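Talk notes - selling raincoats for dogs, November 18, 2021

Start slow, let people find a seat. Ask who has a dog that freezes on the porch when it rains (mine does, every single time!).

Okay, so when I opened the shop in Ardale I carried 14 styles of dog coat, and I was so proud of that wall. Then the returns came in. We sold 260 coats that first year and took back 114 of them, nearly all for fit. People were buying by weight, and weight tells you very little about a dog's chest.

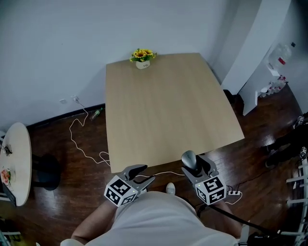

So now we measure. Back of the neck to the base of the tail, then around the widest part of the ribs, with the dog standing up - a sitting dog gives you a bad number. I cut the wall down to 5 styles in September and kept the Amitz slicker, mostly for the belly strap. Greyhound people love it, pug people not so much.

Pass the two sample coats around, the red one first.

Slow down for the harness slot. If the leash can't come through the back, the coat ends up in a closet.

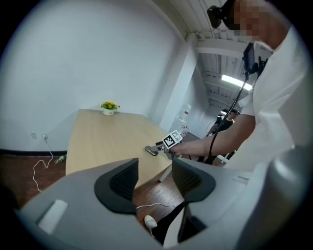
A customer from Zamville wrote to me that the hood was the real problem, her terrier shook it off before they reached the corner, and could I please stock one without. I do now, and it outsells the hooded one. Go to questions, and mention the sign-up sheet by the door.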